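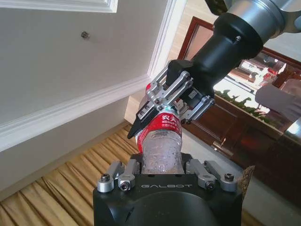 フィダーノ株式会社では、運営を受託している会議・宴会施設「キンテラ」において、飲料の準備および配膳補助の業務に自動化設備を順次導入しております。本ギャラリーは、設備の導入に伴い、施設で働く者の仕事がどのように変わりつつあるかを、取引先ならびに地域の皆さまにお伝えすることを目的として開設いたしました。対象となる業務の中心は、ペットボトル飲料の取り扱いです。赤いラベルに「农夫」の文字が見える透明なボトルを、「GALBOT」と記された黒いグリッパーが下から、もう一方の腕のグリッパーがラベルの上端から首のあたりで、同時に保持しています。二つのグリッパーで一本を持つ動作は、当施設で最も調整に時間を要した工程の一つです。

業務の分担について

導入前、飲料の準備は開場前の早番が一括して担当していました。大規模な催事では、一回につき304本を各室に配置する必要があり、保管場所から会場までの往復と、卓上での向きの調整が大きな負担となっておりました。職員への聞き取りでは、腰や手首への負担に加え、開場直前の時間帯に来場者への応対が手薄になることが課題として挙げられています。

現在は、搬送および受け渡しの一部を設備が受け持ち、職員は配置の最終確認、銘柄の指定、来場者の個別のご要望への対応を担っております。確認の作業は省略しておりません。ラベルの向き、キャップの状態、卓上の間隔については、従来どおり人の目で確かめております。

動作の調整について

ボトルの把持にあたっては、容器の硬さ、表面の凹凸、中身の量によって必要な力が異なります。設備の制御には「オダード」を用い、容器の種類ごとに設定を登録しています。登録済みの容器は25種類です。新しい銘柄を採用する際は、飲料担当の職員が実物を用いて保持の位置を確認し、承認したものに限り運用に加えております。

設定の変更は、所定の研修を修了した職員が行います。保守会社による点検とは別に、現場で気づいた点を記録する様式を設け、1月の運用開始以降、271件の記録が寄せられました。内容は、爪の当たる位置に関するもの、移動の速度に関するもの、動作音に関するものが多くを占めております。とりわけ動作音については、隣室で会議が行われている場合の運転基準を見直す契機となりました。

職員の働き方について

自動化に伴う人員の削減は実施しておりません。早番の開始時刻は30分繰り下げとし、準備に充てていた時間の一部を、語学研修および接遇研修に振り向けております。研修の受講は延べ159名となりました。

一方で、新たな負担も生じております。設備が停止した際の対応は当日の責任者に集中しやすく、手作業への切り替えの判断に迷う事例も報告されました。このため、停止時の手順を各室に掲示し、切り替えの判断を現場の職員が単独で行えるよう規程を改めました。また、従来の手順を身につける機会が減ることを懸念する声があり、月に一度、全工程を人の手で行う日を設けております。

設備の稼働中に付近で作業する職員に対しては、立ち位置と声かけの方法を定めております。腕の可動範囲に手を入れる場合は必ず停止操作を先に行い、周囲の職員に口頭で伝えることとしております。

今後の予定

姉妹施設「ドリヌラッハ」への導入については、職員代表との協議を継続しており、時期は未定です。協議の内容は、まとまり次第、当社ウェブサイトにて公表いたします。

掲載内容に関するお問い合わせは、フィダーノ株式会社 施設運営部までお願いいたします。掲載写真および文章の無断転載はご遠慮ください。

最終更新日 2026年10月24日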